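The Toy Bin, Emptied

Halima Akpan's gallery of household clutter, part 2

Every June I tip the toys out onto the bed and tell myself I'm sorting them.

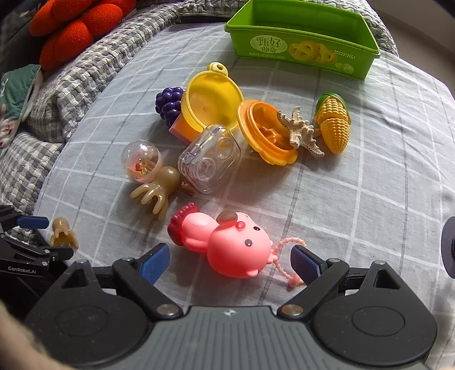
The plan was animals in one pile, food in another. It's a fair plan until you own a pink mouse with a frilly red crest, at which point I'd like to see anyone's plan hold up. The octopus went with the animals - so did the starfish, after some thought.

Grapes and corn are food. The yellow pot is kitchenware, and I will not be taking questions. The green cookie tray has outlasted its cookies and gets to stay on as storage.

Part 1, the junk drawer, has had more than 900 visits, and I suspect 60 of them were me.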